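Module 13: Household Waste and Local Services
Handout for Unit 2 — Separation at Source
Course leader: Irja Mustonen

This unit considers how households divide their waste before it is collected, and how that first decision affects the cost of later treatment. Students should read it alongside the Dutville case study, which covers 814 households over one collection year.

Separation at source means that materials are kept apart by the person who discards them. Mixed collection moves the same work to a sorting plant. Most councils use a combination of the two, and the boundary between them is often set by contract. 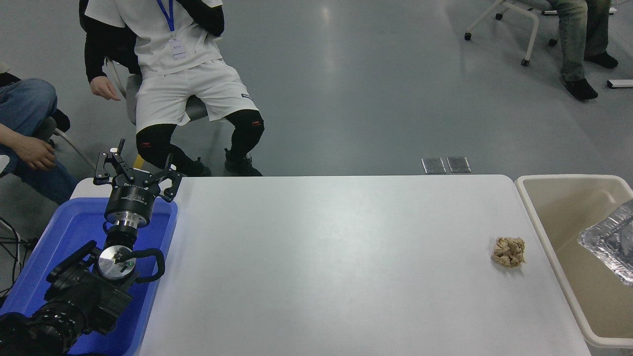 Contamination is the presence of unsuitable material in a collected stream. In Dutville, 66 households received written notices on this ground. Paper soiled with food is the usual cause, and metal foil presents a separate difficulty. Crinkled foil, like the silver sheet in the beige bin, should be clean before it is put out, and many schemes ask that it be pressed into a ball. Crumpled paper is generally accepted if dry, although short fibres reduce its value.

Kasten (Reader, Chapter 3) argues that clear labels matter more than penalties. Students should be prepared to discuss this view.

Written work: 3000 words, due in August.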